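Textiles and Everyday Materials
Handout 8: Why cloth drinks water
Instructor: Ketsara Suwannarat

Last time we got as far as twist and ply, and I promised we would get to water. I love this part of the course! Drop a bit of water on a waxed jacket and it sits there like a marble. Drop the same amount on an old dish rag and it's gone before you can put the dropper down. Both are cotton underneath, so the fiber alone can't explain it.

Start with the fiber anyway. Cotton is nearly pure cellulose, and cellulose is covered in hydroxyl groups that water sticks to very readily. Polyester has far fewer places for water to hold on, so a plain polyester fiber takes up very little. Wool is the odd one (and my favorite): the outside of the fiber sheds drops, but the inside takes in a surprising amount of water vapor. You can wear a damp wool sweater for quite a while before it feels damp.

Now the spaces. Most of the water in a soaked cloth is held between fibers and between yarns, and it gets there by capillary action. Narrow gaps pull water farther, wide gaps hold more of it. A good drying cloth needs some of each, and that's where pile comes in. Terry is woven with two sets of warp yarns. The ground warp is kept tight and the pile warp is left slack, so when the reed beats up a group of picks together, the slack yarn gets pushed into loops. All those loops give the water more surface to reach and more room to sit.

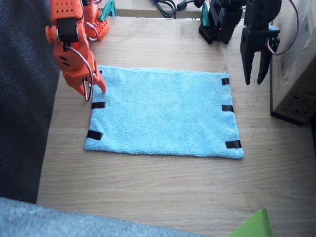 Why does a brand-new cotton cloth sometimes push water around instead of soaking it up?

The yarns often still carry finishing agents, usually softeners, that coat the fibers and keep water from wetting them. A few washes with ordinary detergent and no fabric softener will take most of that off.

Weight matters too, and we give it in grams per square meter (gsm). Our lab samples from the Hajdu mill include a thin waffle weave at 200 gsm and several heavier cloths. Heavier cloth generally holds more and dries slower, so heavier isn't always what you want. Think about a gym bag!

Lab exercise: the wicking strip
Work in pairs. Cut a strip from each sample along the warp, hang it from the rod, and let the bottom end just touch the dyed water. Mark the height of the water line every minute for 14 minutes. Then do the whole thing again with strips cut along the weft. Plot height against time, both directions on the same graph. The curves start steep and flatten out, and I want a sentence or two from you on what is slowing the water down.

Gyula Szabó will have the dye and the rods ready in the Eltwood room. Please rinse the trays afterward, the blue dye gets into everything.

Reading before next class: Ridwan Sinaga's notes on weave structure, the section on floats and pile. Bring your graphs, and bring one cloth from home that you think dries badly.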